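Data Library > Household Tasks > Ultari Vanity > README

# Ultari Vanity: Data Card

Version 2
Maintained by the Household Tasks Group, Sumel Institute
Data lead: Bindu Panicker
Annotation lead: Sreekumar Kartha

## Summary

Ultari Vanity is a collection of first-person recordings of people tidying and wiping bathroom sink areas. It was assembled to help answer a practical question: how much of this chore can a household robot complete today without a person stepping in? The collection holds 1,105 clips, each covering one short stretch of work at a sink. 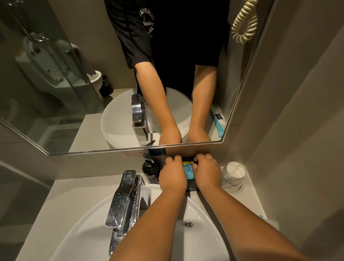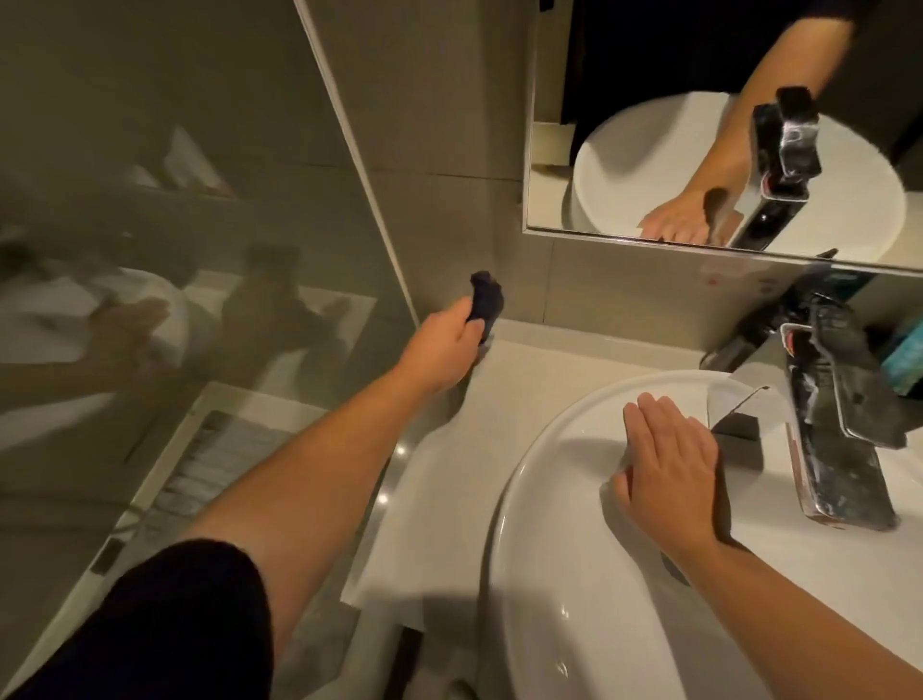 Straightening a package on a tray behind the basin, and wiping the back corner of the counter beside the glass partition.

## Background

Most published work on household robots deals with kitchens and tables. Bathrooms receive less attention, although hotels, care homes and private households all spend a good part of the working day on them. The sink area is small, and a trained cleaner moves through it quickly. For a machine the same area combines several known difficulties: mirrors, clear glass, polished metal, white objects on white surfaces, and soft cloths that change shape in the hand.

The group began the collection after a review of its own trials at the Pridberg test apartment. The robot used there, the Iyer arm pair, could place a boxed item on an open shelf with few errors. It could not be relied on to wipe a counter to the wall, and it regularly reached toward objects that existed only in the mirror. Human recordings were judged to be the most direct way to study how the work is properly done.

## Contents

Each clip is supplied with:

- color video from a head-level viewpoint
- a written label for the task, in plain English
- start and end marks for each hand action
- a mask for mirror and glass regions, where these are present
- a note on lighting, chosen from a fixed list

The collection is divided into 2 task families.

**Arranging.** Items on or near the counter are moved, squared up or returned to a tray. Typical items are small packages, wrapped goods and soap dispensers. Both hands are often in use on the same item, and the label records what each hand is doing.

**Wiping.** A cloth is used on the counter, basin or faucet. The hand holding the cloth and the hand resting elsewhere are labeled separately. Annotators were asked to record the resting hand with care. People often brace themselves on a basin or counter edge while reaching, and most two-armed robots are not programmed to do so.

## How the Labels Were Made

Two annotators worked on every clip without seeing each other's labels. Where they disagreed on the start or end of an action, the clip went to Mr. Kartha's team for a decision. Reflections caused the largest share of disagreements. The rule adopted in March is that a hand seen only in a mirror or in glass is marked as a reflection and is never counted as a second hand.

Dirt, streaks and water spots are labeled as visible marks only. The labels make no claim as to what a mark consists of or whether it was later removed. Users who wish to study cleaning results should pair clips from the same session and apply their own measure.

## What Current Machines Can Do

The group ran the Iyer arm pair on 12 chores drawn from the collection, with settings fixed in advance. The results are reported here in general terms. A full report is in preparation.

Arranging tasks went reasonably well when the item was stiff and stood clear of its neighbors. Performance dropped when the item was wrapped in clear plastic or stood close to the backsplash, where the fingers of the gripper had little room to close.

Wiping tasks were weaker. On the open part of a counter the robot followed an even path and pressed with steady force. In corners it stopped short, and it had no dependable way to work a cloth around the base of a faucet. Refolding the cloth to expose a clean side was not achieved in any run.

In the view of the maintainers, the sink area remains a job for people, with limited machine help in setting out supplies. This view applies to the equipment tested and should not be read as a judgment on all systems.

## Intended Use

The collection is suitable for training and testing models that recognize hand actions, for work on separating real objects from reflected ones, and for planning studies on two-handed tasks.

It should not be used to identify individuals, to rate the speed or quality of workers, or as the only evidence that a robot is safe to operate near people.

## Known Limits

- The recordings show adult hands only.
- Residential and hotel-style bathrooms are well covered. Public washrooms are not included.
- Force and touch were not recorded. Pressure on the cloth cannot be recovered from the video.
- Low, warm lighting is common in the collection, and models trained on it may perform poorly under bright white light.

## Access and Changes

Access is granted to research and teaching bodies on written request to Ms. Panicker's office. Requests should state the purpose of the work and the name of the person responsible for storage. Version 2 adds the glass masks and corrects the hand labels in the wiping family. Clips withdrawn at a participant's request are removed from the next version, and users are expected to delete their own copies when notified.

Shares: 12 | Comments: 2

Related items

- Pridberg Test Apartment: Floor Plan and Fixtures
- Iyer Arm Pair: Gripper Settings for Soft Items
- Labeling Guide: Mirrors, Glass and Polished Metal
- Ultari Laundry: Data Card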